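Week 6 handout: Action chunking and the bimanual sorting task

Reading: Dlamini and Xie, sections 3 and 4. Skip the appendix on Brello.

Imitation learning with single-step prediction drifts. Each small error moves the arm to a state the demonstrations did not cover, and the next prediction is worse. Action chunking predicts a block of k future actions from one observation, so the policy makes fewer decisions per episode.

The sorting task uses two arms, toy bricks in several colors and a divided tray. Observations are joint positions plus images from fixed and wrist views.

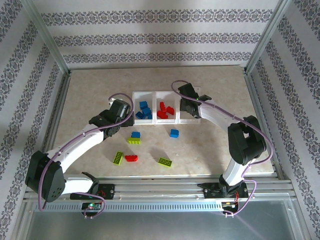
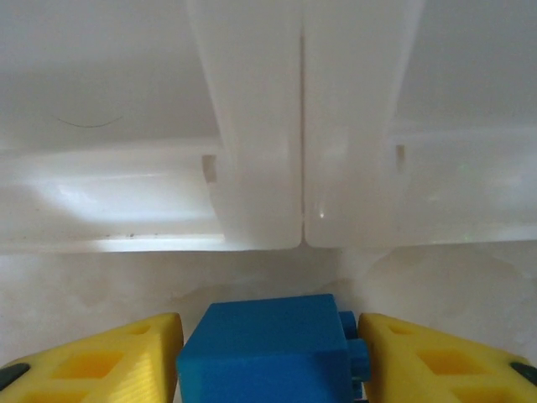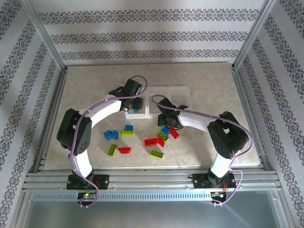 Training settings for the baseline: 149 demonstrations, 3,000 epochs, k = 30. Overlapping chunks are averaged with exponential weights. Zulu repeated the runs with k = 115 and found slower recovery after a missed grasp, as the policy commits to a stale plan.

Note that a fixed view loses the brick whenever a gripper passes over it. The wrist view keeps the contact area visible but gives little information on the other arm.

For section: derive the averaging weights for m = 0 and state what happens as m grows. Send questions to Zanele Motaung before noon.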